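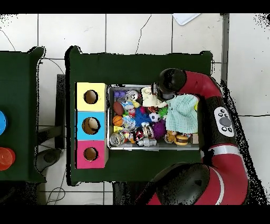 Toy Sorting, Month Two

The Oteo group has spent January teaching an arm to put toys into three colored boxes, a job any toddler can do and most toddlers refuse to. Progress is good. Patience is holding, mostly.

For readers who skipped the last issue: the method is hand guiding. You press the button on the arm, the joints go slack, and you walk the gripper from the tray to a box and back while the system records the whole trip. Mariama Nutsugah wrote the protocol, which asks for 200 demonstrations per operator and politely requests that operators stop talking to the robot during recordings. Compliance with the second part is poor.

We now know a good deal about our own bad habits. Kwesi Gyamfi wiggles the wrist before every grasp, a small flourish he denied until the trained policy began doing it too. Lukian Savchuk goes for the plush first and leaves the balls for later, so the first model treated a basketball as somebody else's problem. Shaohua Du demonstrates beautifully and slowly, and a model trained on Shaohua alone takes 45 seconds to put away one toy. It's very dignified.

Mixing operators helped. So did throwing out 33 demonstrations in which a toy hit the rim of the hole and the operator shoved it through anyway. The arm had learned the shove with real enthusiasm, and one box had to be re-taped.

Soft things remain the sore point. A ball is the same ball from every side, but knitted cloth changes shape each time you let go of it, and the gripper still tends to pick up the cloth along with whatever was under it. Kwame Lamptey wants to try the same task by remote control next, with the operator at a separate desk using the Prosteck handset. He expects cleaner grasps. Mariama expects cleaner grasps and twice as many complaints.

Operator slots for the next round are open to anyone on the floor with a free hour after lunch. See Kwame for the sign-up sheet, and please put the toys back in the tray when you finish. The robot won't do it for you yet.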